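Marble: what the sealer does and what it leaves alone

Kirnus cuts and installs stone worktops from a shop in Torport. The shop's head fabricator has handled finishing there since the company moved out of monuments and into kitchens. We spoke in July, mostly on the subject of sealers, which account for most of the calls the shop gets after an installation.

Customers tend to treat sealer as a coating. "It's an impregnator," the fabricator said. "It goes into the pores and slows liquid down. If you can feel it on the surface, somebody left the excess on and it dried there." The shop applies two coats, wipes each one off after 5 minutes, and keeps the top out of use overnight.

The finish underneath matters more than the product. Kirnus stops at 400 grit for a honed surface. A polished one is taken to 4,000. The higher polish closes the surface somewhat and absorbs less, but it shows every dull mark. "People choose polished in the showroom under spotlights. I ask them where the window is. Low light from the side is what shows wear."

For testing, the fabricator uses a few drops of water and a clock. If the stone darkens within a few minutes, it needs another application. The Begay quarry material the shop buys is fairly dense and usually passes. The Nalano slabs vary from block to block, and the shop tests each one before cutting. Offcuts go to the customer with the invoice, so that cleaners can be tried on something other than the kitchen.

Repairs are less predictable. An oil stain can often be drawn out with a poultice under plastic film, left for a day and repeated. Rust is harder. "I quote for the attempt. I don't quote for the result."

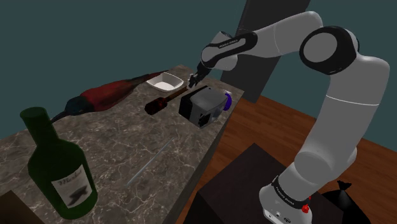
Etching is a separate problem from staining, and sealer does very little about it. Acid reacts with the calcite and leaves a dull spot whether or not anything has soaked in. The fabricator recommends a tray for wine, vinegar and citrus. On a gray-brown top with white veining, a tall green bottle standing directly on the stone is the usual arrangement, and a drip running down the glass will collect under the base. "You find a ring. On honed stone I can rub that out by hand. On polished, I have to bring the machine and work an area 50 times the size of the mark."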